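Havulik puts two-arm stations into its kit packing room

Havulik, the company which packs writing sets for schools and offices, has started to use two-arm robot stations at its site in Zonska. The stations are supplied by Sevari. The company confirmed the change on 2024-08-07, after a trial period in which staff and machines worked in the same room.

At each station there are 2 arms, one on each side of a white table. The work is small and light: pens, markers and paper cups, which have to come together in one set. Until now this was done fully by hand, with 200 sets in one tray and 25 trays on a cart.

Tuulikki Turunen, who leads the packing room, explained that the employees will keep their contracts and their hours. Their tasks will be different. A packer who used to fill cups for the whole shift will now prepare the tables, teach the arms a new set when the customer changes the order, and check the finished sets before the tray is closed. The training for this takes place during paid time.

"The hands of our people were tired, and we knew this for years," Turunen said. "But I do not want that they only stand and look at a machine. They must decide something in their work."

A pen, a marker and a paper cup at a Havulik station: 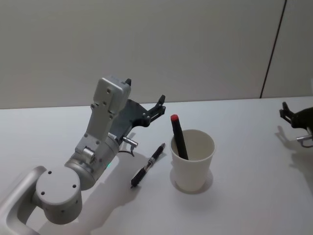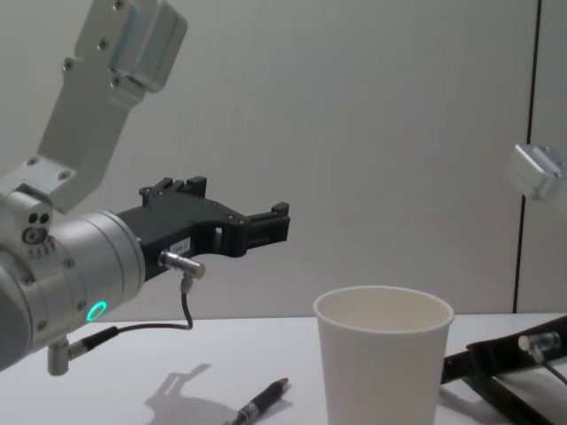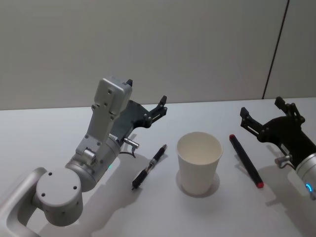 Radka Omerović is less sure about the new tasks. She said that checking finished sets for many hours is also tiring, only in another way, and that she misses talking across the table with the person who packed beside her. She would like the packers to change between teaching and checking during one shift, and not from week to week as the present plan says.

Turunen answered that the plan can still be changed. The rotation will be discussed again in October, when the first group has finished the training. Until then, two of the old hand tables remain in use for short orders, and employees can ask to work there.

There is also the question of pay. The new tasks are placed one level higher in the company's wage table, but only for those who have passed the internal test on teaching the arms. Haris Ionescu, who represents the employees in the talks, wants the higher level to begin from the first day of training. The company has not yet given an answer to this.

Sevari will keep one technician in Zonska for the first months. According to Nataša Stoyanova of Sevari, the most frequent request from the packers was to have a slower speed at the beginning of the shift, and this setting is now available on every station. The packers can choose it themselves, without asking a supervisor.

Order number 1815, a set for the office supplier Kadrić, will be the first one prepared completely at the new stations. Orders with glass or metal cups stay at the hand tables.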